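Ticket 3804: Skomel interpreter, wrong result after instruction replication
Component: Plondo generator, back end
Status: closed, fixed in branch
Priority: normal

Summary

Interpreters built by Plondo with replication switched on return a wrong value from nested loops when the inner loop body contains a conditional branch backwards. The same bytecode gives the right value with replication off. No crash, no assertion, no compiler warning.

Environment

Plondo, current trunk, direct-threaded output, two registers reserved for top-of-stack caching. Guest language is Skomel. Host compiler at -O2. The fault also shows at -O0, so the host optimiser was ruled out early and the remaining work was done at -O0 for readable disassembly.

How to reproduce

Build the Skomel VM with replicas=20 in the generator config. Run the loopnest test from the Grellulex suite with an outer count of 200. Expected result is the product of the two loop counts. The returned value is short by one inner pass for each outer pass after the first.

With replicas=1 the test passes. With replicas=2 up to 13 it passes. At 14 it fails, and at every setting above that.

Log

09:10. Confirmed on a clean checkout. Deleted the generated files by hand, as the makefile does not track changes to the replica count. Anyone repeating this should do the same or they will be testing the old build.

09:45. Turned on the dispatch trace. The trace is the same as the unreplicated build up to the second entry to the inner loop. From there the branch lands one instruction late and skips the counter load. The stale value in the cached top-of-stack register is used instead, and it happens to be a valid integer, so the type check does not catch it.

10:30. Suspected the stack caching. Rebuilt with caching disabled. The result is still wrong, though different: the skipped load now leaves the stack one item short and the add picks up the outer counter. Caching is not the cause, but it does change the symptom. Two older reports with odd arithmetic may be the same fault.

11:15. Looked at replica selection. The generator hands out copies of each instruction round-robin as the bytecode is translated. Branch targets are resolved in a second pass, which walks the translated code and works out the length of each instruction from its opcode. For replicas, it looks up the length in the table emitted by Plondo.
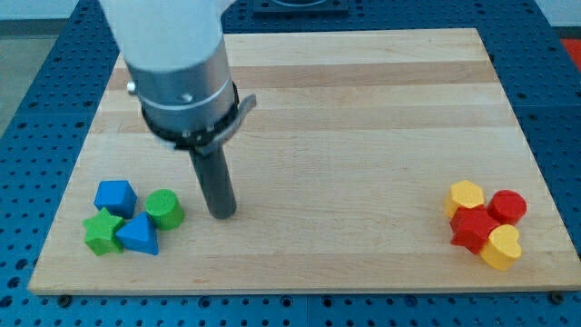 Geddes asked at this point whether the length table was being indexed by the base opcode or by the replica number, as the two were the same thing in the old generator and the change-over was never fully tested. The comment also noted that superinstructions get their own rows, placed straight after the base set, so an index past the end of the base rows would read a plausible length and raise no error.

11:50. Checked. It is indexed by replica number plus base, without the stride. For low replica counts the wrong row happens to hold the same length as the right one, since the Skomel instruction file groups its one-operand instructions together. At 14 copies the index runs out of that group and picks up a two-operand row. The second pass then steps one cell too far and every later target in the method is shifted.

12:20. That also accounts for the first pass of the inner loop being right. It is entered by falling through and does not use the resolved target.

14:00. Patch written. The generator now emits a separate array mapping each replica back to its base opcode, and the second pass goes through this before reading the length. Cost is one extra load per instruction at translation time. Nothing changes in the dispatch path.

14:40. Full Grellulex suite passes at replicas 1, 2, 14 and 20, with caching on and off. Specialised instructions were checked separately, as they use the same table. They were not affected, because specialisation gives each variant a new base opcode.

Workaround for older builds

Set replicas=1 in the config, delete the generated files and rebuild. Lower counts that seem to work depend on the order of the instruction file and should not be trusted for any guest language other than Skomel in its present state.

Follow-up

Add a debug check that the second pass finishes exactly on the end of the method. It would have caught this at translation.
Makefile dependency on the config file: split off to its own ticket.
Retest the two older arithmetic reports against the patched branch before closing them.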